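Showing the Task by Hand: Recording Good Demonstrations With Two Grippers

Posted 2020-07-16 by Shafiq Munshi

I've been meaning to write this one up since November, when we first switched from remote control to hand-held grippers for the Tendberg work, and I kept answering the same questions by email instead. So pour yourself something nice and let's go through it properly.

If you have ever driven an arm with a joystick, you'll know how quickly your patience runs out. Picking up a small box that way took me longer than making lunch! With a hand-held gripper you just do the job yourself, squeezing the fingers open and closed, while the camera on the tool records what it sees. The robot learns from that later, and you get to move like a person.

Before you record anything

Charge everything, wipe the lenses, and check that each storage card has room. Then do one practice run without recording. I always skip this when I'm in a hurry and I always regret it (ask me about the afternoon we lost at Helgate).

Decide what counts as the start and what counts as the end, and write it on a sticky note. For tidying a desk, our start is both grippers held open above the near edge, and our end is both grippers back in that same spot with nothing in the fingers. Everybody who records should use the same note, even the people who have done it a hundred times.

Mapping the space

Most tracking software wants to see the room before it can work out where your hands went. Walk the gripper slowly around the work area, pointing it at corners, shelves, lamps, anything that stays put. A bare wall is a poor friend to you. Busy, lived-in rooms are lovely for this, so please don't clear the place out just to make it look neat.

Working with two hands, or two people

When a task needs two grippers, start both recordings and then bring the tools together so each camera gets a good look at the marker on the other one. Hold them there for a slow breath or two. Our software, which we call Shboul, uses that moment to line up the two paths.
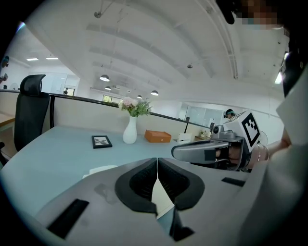 If you're sharing the job with a colleague, agree out loud on who moves first. It feels silly, but two polite people both waiting makes for a very dull recording, and two eager people reaching for the same thing makes for a worse one. Keep sleeves pushed up and away from the lens, and try not to rest your wrist on the desk. Move at the speed you would use to hand somebody a full cup of coffee.

When you fumble, finish the motion, set the thing down and start a new take. Don't shake the gripper in frustration. I have 19 takes in the Gotance folder that are mostly me doing exactly that.

Checking what you have

Look through your takes the same day, while you still remember them. We recorded 507 on our last desk task and kept 355, and I was quite pleased with that. Most of the ones we dropped had lost tracking near the start, usually from somebody lifting the gripper too fast.

Name the folders by task and by person, copy them to a second drive, and only then erase the cards. Next time I'll go through how we trim the takes before training, once I've finished rewriting the script that does it.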